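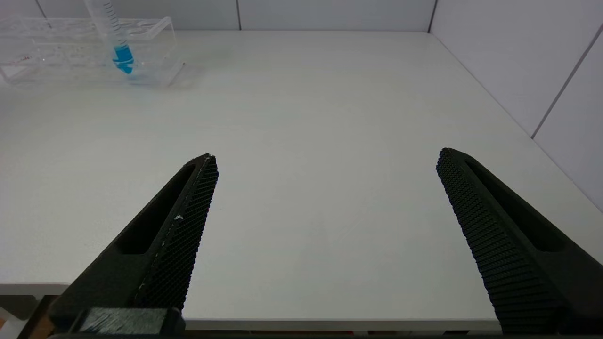

Photo: Ruth Ospina, wrist cam, Hajdu bench

Ticket 133 — Garus fingers vs. Zemalex fingers, wrist camera view
Status: open
Opened by: Ruth Ospina

Hi all, me again! I'm trying to pick a finger set for the Hajdu bench and I've hit something odd, so I'm logging it here before I forget the details.

The black slotted fingers with the bumpy grip pads are on now, and I love how they hold (the old Zemalex ones were smooth and kept letting syringes spin). My trouble is the opening. I command full open and the controller says 26 mm less than it did with the Zemalex set. Same arm, same cable, same Mestholm controller.

Tried so far:
Power cycled the controller. No change.
Ran the homing routine twice, fingers open, nothing between them. Still 26 mm short.
Loaded the Zemalex profile with the Garus fingers on. The number went back up, but the grip force readout went haywire, so I backed that out fast.
Checked the screws at the finger bases. All snug.

Update, Thursday, after lunch

Dropped the arm lower and went over to the clear tray, to see how much glass I can fit in view at full open.
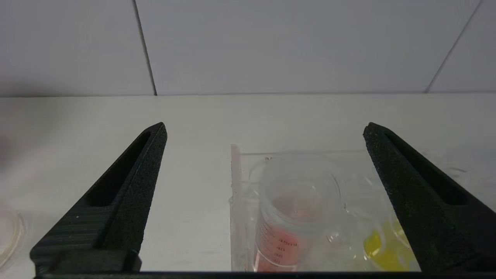 Wrist view over the tray, beaker with the pinkish-red liquid.

I can read 45ml, 40 and 35 on the beaker from here, so I'm happy with the camera and I'm leaving the focus alone. The clear plastic is another matter — the tray edges and that crumpled wrapping throw highlights all over, and the edge finder dropped out on 15 tries before I quit counting. I'd like to swap in the other lens and compare, but one thing at a time.

Does anybody have the Garus stroke table for this controller? I think the profile is storing the wrong finger offset. I'll leave these fingers on until I hear back.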